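共同通販イストラ 定例会議 議事録

日時:8月定例 午後6時開会
場所:ジャスポート集会所 二階会議室
出席:ジョアン・フォザギル、ナ・デハン、ヴォーン・オームズビー、ソン・ダウン、ミョン・ジェイン
進行:フォザギル
記録:ミョン
配布資料:送料改定案、破損届の集計、秋の受注日程案、規約改正の新旧対照表

1.前回議事録の確認

前回議事録の「ハットデール倉庫の棚の賃料は据え置き」の箇所について、オームズビーから訂正の申し出があった。据え置きが決まったのは棚の賃料だけで、共益費は別途協議中である。該当箇所を「棚の賃料は据え置き、共益費は協議中」に改め、ほかは原案どおり承認した。

前回からの持ち越し事項のうち、商品ページの寸法表記の統一は完了。問い合わせ窓口の留守番応答の文言変更は未了で、ソンが引き続き担当する。

2.会員の状況

ミョンから報告。現在の会員は27組。前回以降の入会は木工の一組、退会はなし。染織の一組から休会の届けが出ている。期間は来春まで。休会中も商品ページは残し、注文ボタンだけを外す。

休会中の会費の扱いについて質疑があった。規約には休会の定めがなく、これまでは個別に判断してきた。ナは、商品ページを残すのであれば会費の一部は負担してもらうのが筋ではないかと述べた。フォザギルは、過去の休会では徴収していないので、今回だけ取ると説明がつかないとの意見。今回は徴収せず、休会の条項を規約に加えることとした。条文案は議題7で扱う。

入会した木工の会員については、売り場の分類を「食卓」と「道具」のどちらにするかが決まっていない。本人の希望は「道具」。異議なく、希望どおりとした。

3.送料の改定

ナから、送料改定案の説明があった。

現行の送料は、配送先の地域と箱の大きさの組み合わせで決まる。購入者が注文を確定する画面まで進まないと金額が出ないため、途中で注文をやめる人が多いと以前から指摘されていた。別々の会員の品を一緒に買った場合、発送元ごとに送料が加算される点も分かりにくい。

改定案では、ハットデール倉庫から出す品は一注文あたり一律1000円とする。会員の工房から直接送る品は従来どおり個別計算のまま残す。

主な質疑は次のとおり。

オームズビーは、一律にすると小さな品だけを買う人の負担が重くなると指摘した。箸置きや小皿のように単価の低いものは、送料のほうが高くなる場合がある。ナは、小さな品については封筒便の区分を別に設ける考えがあると答えた。ただし陶器と硝子は封筒便では送れず、対象は布、紙、革に限られる。

ソンは、陶器の小品を作っている会員が不利になるのではないかと述べた。箸置きを一つだけ買う人は今でも少なく、たいていは皿や鉢に添えて買われている。それでも、最初の一点として小さなものを選ぶ人を失うのは避けたいとのこと。

フォザギルから、遠方への発送で倉庫側が赤字になる分を誰が持つのかとの質問があった。ナの試算では、近距離の余りで遠距離の不足をほぼ埋められる。冬の繁忙期は運賃の割増があり、その時期だけは不足が出る。不足分は積立から出し、年度末に精算する案である。

オームズビーは、積立を運賃に使うことは当初の目的から外れるので、会員全体に諮るべきだと主張した。積立はもともと催事の会場費に充てる名目で集めている。この点はナも同意した。

結論として、一律送料の導入そのものは賛成多数。積立の使い方については会員に書面で意見を求め、次回に改めて諮る。導入時期は冬の受注開始前を目標とする。陶器の小品の扱いは、ナとソンで案を作る。

4.秋の受注日程

ミョンから日程案の説明。昨年は受注開始と催事の搬入が重なり、問い合わせへの返信が遅れた。今年は催事が終わってから受注を始める。

陶芸の会員のうち複数から、窯の予定がすでに組まれており、受注開始が後ろにずれると焼成が年内に間に合わないとの声が届いている。受注生産の品と在庫のある品で開始日を分ける案が出た。購入者から見て分かりにくくならないかという懸念に対し、ミョンは、商品ページの上部にそれぞれの開始日を載せれば足りると答えた。

オームズビーからは、案内の葉書を二度出すのは避けたいとの要望。葉書は一度だけとし、両方の日を並べて記すことにした。葉書の図案は昨年の版を色替えして使う。宛名の名簿は、宛先不明で戻ってきた分を除いてから印刷に回す。

開始日を分ける案で承認。受注生産の品を先、在庫のある品を後とする。

催事の当番については、申し出のあった会員から順に入れる。搬出の日の人手が足りていない。ソンが各会員に電話で当たる。

5.ハットデール倉庫の利用

オームズビーから報告。

倉庫の共益費について、貸主と二度話し合いを持った。値上げの理由は荷物用昇降機の点検費とのこと。こちらは昇降機を使わない一階の棚を借りているため、按分の対象から外してほしいと伝えた。返答は来月になる。

棚の使い方について、通路に箱がはみ出している区画がある。消防の点検の際に注意を受けたので、各会員に片付けを依頼した。応じてもらえない場合は倉庫内の空いた棚に移し、移した先を札で示す。

湿気の問題も出た。奥の壁に面した棚で、和紙の品に波打ちが生じている。ナは除湿機の購入を提案したが、夜間は電源を落とす決まりがあるため効果が限られる。当面は紙と布の品を通路側の棚に移し、奥には陶器を置く。移動の作業は午前中に行い、手伝える会員を募る。

鍵の貸し出し簿に記入漏れが続いている。返却の欄が空白のままだと、次の人が鍵を探して待つことになる。貸し出し簿を入口の内側から鍵箱の横へ移す。

6.破損と包装

ソンから、破損届の集計の説明があった。

夏の催事の後から先月末までの倉庫発送は124件。このうち破損の届けがあったのは5件である。内訳は陶器が三件、硝子が二件で、木、布、革の品にはなかった。硝子の二件はどちらも底の角を打った跡があり、箱の底に敷く緩衝材が薄かったと思われる。陶器は、急須の注ぎ口の欠けが一件、重ねた皿の縁の欠けが二件。

重ねた皿については、間に挟む紙が一枚だけだった。会員が工房で包んだものをそのまま倉庫で箱に入れており、倉庫では中まで確かめていない。どこまでを会員が包み、どこからを倉庫が包むのか、決まりがないことが問題だとソンは述べた。

オームズビーは、倉庫で包み直すと人手がかかりすぎるので、会員側で完結させるべきとの意見。ナは反対で、会員によって包み方に差がありすぎる現状では、倉庫で一通り確かめないと破損は減らないと述べた。これについてはしばらくやりとりが続き、折衷として、割れ物に限って倉庫で外側から触って確かめ、不足があれば紙を足すこととした。箱を開けて中身を取り出すことまではしない。

続いて緩衝材の種類について。現在は気泡入りのシートと紙を併用している。購入者の葉書や問い合わせには、シートの処分に困るという声が以前からあり、紙だけにしてほしいという要望も届いている。箱の仕入れ先であるビジャヌエバから、箱と詰め紙をまとめて仕入れる場合の見積もりを取った。シートをやめて紙に一本化すると、材料費はやや上がるが、保管場所は少なくて済む。シートの巻きが棚の一段を占めているためである。

紙だけにした場合の注意点として、ソンは次の点を挙げた。紙は強く丸めすぎると固くなり、かえって品に当たる。軽く丸めて底と側面に行き渡らせ、品が箱の壁に直接触れないようにする。上に詰める紙を忘れると、輸送中に品が浮いて動く。硝子のように丸みのあるものは、平らな面がないので転がりやすく、周りを紙で囲んで座りをよくする。

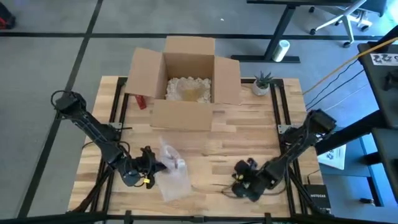

ヴォーン・オームズビーからは、紙に一本化すること自体に異論はないが、急須や蓋物のように出っ張りのある品は紙だけでは心もとない、注ぎ口と取っ手には今までどおり薄いシートを巻く余地を残してほしい、との発言があった。

ソンは、例外を認めると結局シートの在庫を持ち続けることになると答えた。ナからは、段ボールの端材を細く切って注ぎ口に筒状にかぶせる方法が紹介された。自分の工房では数年前からこの方法で、欠けは出ていないという。次回、ナが実物を持参する。

箱の再利用についても話が出た。仕入れのときに届いた箱を発送に回している会員がいる。箱の再利用は構わないが、古い送り状が残っていたために誤配になりかけた例があった。再利用する場合は送り状と荷札をすべて剥がすこと、角がつぶれた箱は割れ物に使わないことを、包装の手引きに書き加える。

テープの貼り方について、購入者から、開けにくいという葉書が来ている。フォザギルが読み上げた。高齢の方で、はさみを使っても開けるのに苦労したとある。テープは継ぎ目に沿って一本、割れ物と重いものは底だけ十字とし、上面は端を少し折り返してつまめるようにする。

決定事項
・割れ物は倉庫で外側から確かめ、必要なら紙を足す。
・緩衝材は紙を基本とする。手持ちのシートは使い切るまで併用する。
・注ぎ口と取っ手の保護は、次回に実物を見て決める。
・皿を重ねる場合、間に挟む紙は二枚以上とする。
・包装の手引きの改訂はソンが行い、原稿を会員に回覧する。

破損品の補償については、これまで倉庫発送分は送料を共同会計、品代を会員の負担としてきた。倉庫で紙を足す運用にすると責任の所在が変わるのではないかとフォザギルが指摘した。運送会社の補償が下りた場合は会員に全額を渡すことで一致したが、下りなかった場合の分担は意見がまとまらず、継続とした。

7.規約の改正

ミョンから新旧対照表に沿って説明。

休会の条項を新設する。休会は届け出により認め、期間は一年を限度とする。期間中の会費は徴収しない。延長を希望する場合は改めて届け出る。オームズビーから、届け出の期限を設けてほしいとの要望があり、休会を始める前の月の末までとする一文を加えた。

退会時の在庫の引き取りについて、現行の「速やかに」では遅れた場合に困るため、「退会の翌月末までに」と改める。過ぎた場合は着払いで返送する。

会員が作ったものでない品の取り扱いについては、条文の解釈で意見が分かれた。家族が作った品を会員の名前で出してよいかという点である。現在そのような品が売り場にあり、会員本人からは事前に相談があった。フォザギルは、作り手の名前を商品ページに記せばよいとの意見。ナは、入会の審査を経ていない人の品が並ぶことになると述べた。結論は出ず、条文は現行のままとし、当該の品については作り手の名前を併記する。

改正案は会員への書面による賛否の確認を経て、次の年度から適用する。

8.その他

商品写真の撮り直しを希望する会員が複数ある。撮影日を秋のうちに一度設ける。場所はジャスポート集会所の一階を予定。背景紙は白と灰の二色を用意する。参加者は当日の持ち込み品の一覧をミョンまで送る。

問い合わせの返信に使う文例集について、フォザギルから、釉薬の色むらに関する文例が固すぎるとの指摘があった。不良品ではないことを述べるだけで、交換に応じるかどうかが書かれていない。ソンが書き直す。

集会所の利用料の支払い方法が変わり、次回から前払いになる。

次回の会議は今回と同じ部屋で、午後6時から。議題は積立の使い方、共益費の返答、破損時の分担、注ぎ口の保護材。

午後9時前に閉会した。

議事録作成 ミョン・ジェイン
確認 ジョアン・フォザギル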